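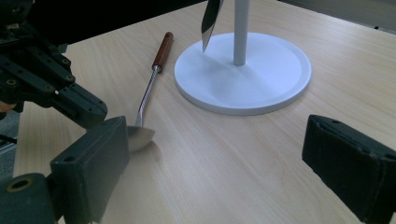

Drirkham roaster promises fresher bags, but the numbers are thin

Coffee roaster Bedine says it will start printing roast dates on every bag sold at its Drirkham shop from August, and will charge more for the privilege. A 12-ounce bag goes up by 40 cents. The company says the money pays for new labels and smaller, more frequent roasts.

Until now the bags carried only a best-by date, set so far ahead that it told buyers very little. A roast date is a real improvement. Whether it is worth a price increase is another matter – plenty of small roasters write theirs on with a marker and charge nothing.

Bedine points to a survey of its own customers, in which 71 percent said they would pay extra for fresher coffee. It drew 565 replies, all from people on the shop's mailing list. The form did not say how much extra, and it did not ask how long anyone keeps a bag open at home.

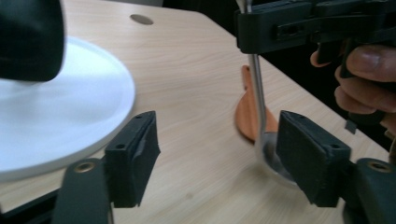 The roaster also claims that its new schedule will keep beans on the shelf for no more than nine days. It has not said what happens to bags that pass that mark. Staff at the counter mentioned a discount bin, while the company's notice talks about "other uses," which could mean the cold brew. Customers who want to check for themselves can do it at the kitchen table with a large white plate: tip out a spoonful from the old bag and a spoonful from the new one, keep them apart, and compare the smell before grinding. If there is no difference, the 40 cents is buying a label.

Rival shop Csonka, two blocks away, has printed roast dates for years and says its prices will stay put through the fall. Hoseo, the importer that supplies both, sells them green beans from many of the same farms.

Bedine says it expects to sell up to 2,000 of the dated bags in the first month. It did not give a figure for what it sells now, so there is no way to tell if that would be growth. The first bags go on sale on a Friday at 7 a.m.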